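Plavgate swaps its throwaway cups for good, starting Tue 19 April

I've been running the tea counter at Plavgate in Braldale long enough to know how many cups we bin, and I can't say I'm proud of it. So I'm really pleased to announce our new borrow-a-cup scheme - and yes, it's open to everybody, even if you only pop in for a hot chocolate!

You pay a deposit of 80p, take your drink away and bring the cup back whenever suits you. We tried it out in November with our regulars and lent 1,124 cups over the month.
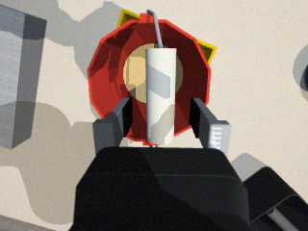 Godoy wanted to know what happens if you forget to bring yours back, and whether there'd be a fine. No fine at all! Keep it as long as you like, and the deposit will be waiting.

We've got 12 drop-off points across town, including the library, the swimming baths and both ends of the market. The staff at each one can hand your deposit back on the spot.

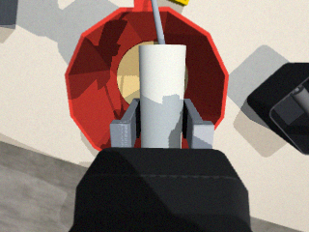 Washing up happens in our own kitchen every evening, so please don't worry about rinsing (though a quick swill is lovely if you've had the mocha). Lids are free, and they go in the same box.

The sign-up app is called Gradeo, but you can do it all on paper at the counter too. 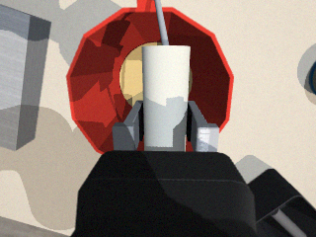 Doors open at 8 on launch day, with free tea until it runs out. Press are welcome - just ask for me at the counter.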